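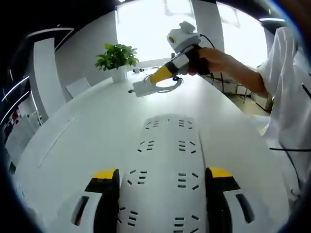

Demonstrators wanted, Andau table tasks

Cindau is looking for people to record hand demos for our learning system. Short job, starts right away, paid per session.

What you do: stand at the round white table with a gripper in each hand and do small everyday jobs. Plugs, cables, power strips. Same job many times over, a bit different each time. The model learns from the spread so pls don't try to be perfect. Slow and steady is fine.

Sessions are 90 minutes with a break in the middle. 6 sessions minimum, more if you like it.

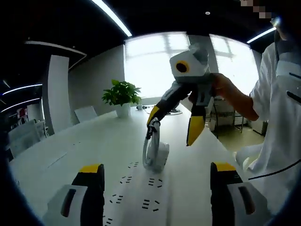 Left-handers very welcome, we are short on those. No coding, no robot experience. You do need steady hands and to be OK standing for the whole thing. Short sleeves are best, long ones catch on the cords. Faces get blurred before anything is stored.

Training is one morning with Kaj Snorradóttir, also paid. Bad takes are fine, just say "scrap" and start agian. 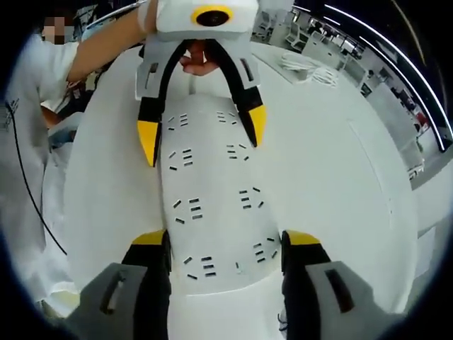
Table work with the hand-held grippers, Andau set

To apply: a few lines to Davina Sutherland, Cindau front desk, by 9 Aug 2023. Say which hand you write with and which mornings you're free. 23 places, filled as people write in.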